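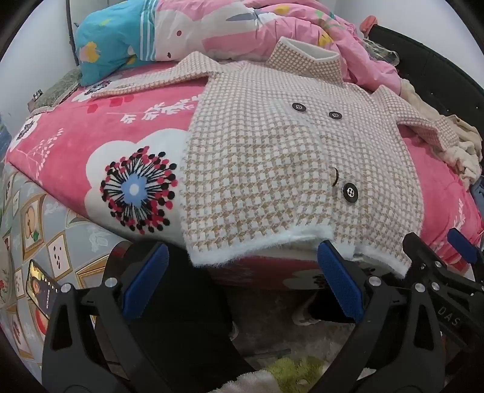 Frequently asked questions: the Sturkthorpe garment handling study

What is the study about?

The study looks at how a robot can learn to fold and arrange clothing from demonstrations given by people. The demonstrations are made with a hand-held gripper in ordinary homes, and no robot is present when they are recorded. The work is carried out by the Bosholm and Sturkthorpe research groups.

Why were coats included?

Earlier work by the groups dealt with towels and T-shirts. A coat is harder. It has a collar, sleeves that move separately from the body, buttons that can catch, and often a trim that behaves differently from the main cloth. Knitted coats also stretch when pulled by the hem.

How many demonstrations were collected?

The present release contains 2000 demonstrations, recorded in 29 homes. Of these, 124 involve coats or heavy jackets.

Is the bed or table cleared before recording?

No. Participants are asked to leave pillows, blankets and other belongings where they normally are. Patterned bedding makes it more difficult for the method to find the outline of a garment, and the results are meant to reflect this.

How does the method work?

The model, named Moser, receives the view from the camera on the gripper and predicts the next short movement of the jaws, together with how far they should open or close. It is not given a shape model of the garment. A new prediction is made after each movement.

What were the main results?

Moser performed best when the first grasp was made at a hem or cuff. Grasps on the collar were less reliable, as the model often took hold of one layer where two were needed. Adding the coat demonstrations improved folding of other thick garments. It made no clear difference to shirts.

What are the known limits?

The tests covered 6 types of garment only. Garments with linings, belts or hoods were left out. All folding was done on flat surfaces, and the findings should not be applied to hanging clothes.

May the recordings be used by others?

Yes, for non-commercial research. Requests are handled through the Wutau data office, which reviews applications each November. Applicants should state the purpose of the work and how the recordings will be stored.

Can a participant withdraw?

Participants may ask for their recordings to be removed at any time. Removed recordings do not appear in later releases.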